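**Fine white ring marks on a marble-effect worktop: limescale or damage to the finish?**

Asked 2024-01-27 · Tags: worktops, surfaces, hard-water, cleaning

I have a grey worktop with white veining, sold under the name Brudora. The supplier, Nodwood, has stopped listing it and I no longer have the care leaflet. The pattern is similar to this in both pictures.
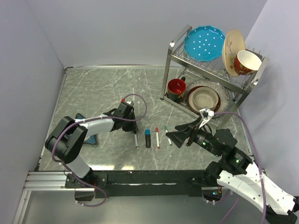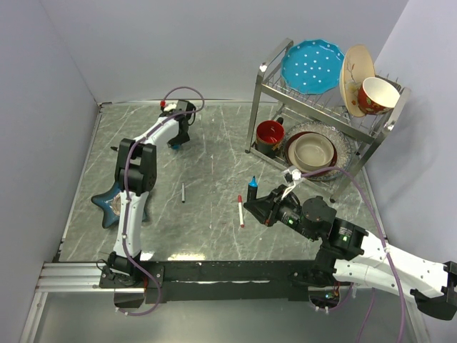
Pale rings have formed where glasses and a plant pot stood. They are dull when viewed at a low angle and hard to see from directly above. The water here is very hard. I have tried washing-up liquid and a microfibre cloth, with no change. A cream cleaner improved one ring slightly, but I stopped as I was unsure whether it was removing the mark or the finish.

I do not know for certain whether the top is real stone, a resin composite or a printed surface. What I need to establish is:

- which of these it is, without cutting into it
- whether vinegar is safe
- whether the dull patches can be brought back to the same sheen as the rest

---

**Answer 1** (accepted)

Identify the material before putting any acid on it. Vinegar dissolves limescale and it also dissolves marble, since both are mostly calcium carbonate.

Look at an exposed edge, or at the underside where a sink or hob has been cut in.

- If the core is brown or layered and the pattern is only a skin, it is a laminate.
- If the colour runs all the way through and the underside is smooth and uniform, it is probably a composite.
- If the veins continue over the edge and down through the thickness, with no repeat in the pattern, it is probably stone. Some printed composites imitate this, so do not rely on it alone.

For a further check, put one drop of white vinegar on a hidden part of the underside. Fizzing means a carbonate stone. Rinse at once either way. No fizz does not prove the surface is acid-safe, as a sealer can delay the reaction.

For laminate: mix one part white vinegar to 3 parts water, lay a damp cloth over the ring for 2 minutes, wipe, rinse with plain water and dry. Repeat if the mark fades. Keep the liquid away from joints, where it can get into the board and swell it.

For composite: check the maker's advice if you can find it. Most resin surfaces tolerate a short contact with dilute acid, but a matt finish can go patchy.

For marble: no vinegar, lemon or descaler. If the ring feels raised under a fingernail, it is a deposit and can sometimes be lifted with a plastic scraper held flat. If it feels level or slightly sunken, it is etching. The surface has been eaten away and cleaning will not restore it. It needs polishing powder made for marble, or a stone restorer if the area is large.

Stop using the cream cleaner on all three. It contains a fine abrasive and will leave a dull patch of its own.

> **Comment:** Edge by the sink is brown board with a thin skin, so laminate. Two applications removed the glass rings. The plant pot ring is fainter but still there.

> **Comment:** Leave it a day and try again. Terracotta pots leave salts as well as lime and they take longer.

---

**Answer 2**

I had the same trouble with a Corkari top. Wet and dry paper, 400 grit, then car polish. Came up fine.

> **Comment:** Corkari is solid resin. Do not do this on laminate, you will go through the pattern layer.

---

**Answer 3**

Agree with the first answer on the vinegar. To stop it recurring, dry the surface after use and put a saucer under the pot. Abeysekara sell cork discs which do the same job, but a saucer is cheaper and does not hold water underneath. I would not bother with spray wax on laminate. It builds up, goes cloudy and then marks more easily than the bare surface did. If wax is already on there, warm water with a little washing soda takes it off. Leave it for 30 seconds, no longer, and rinse twice.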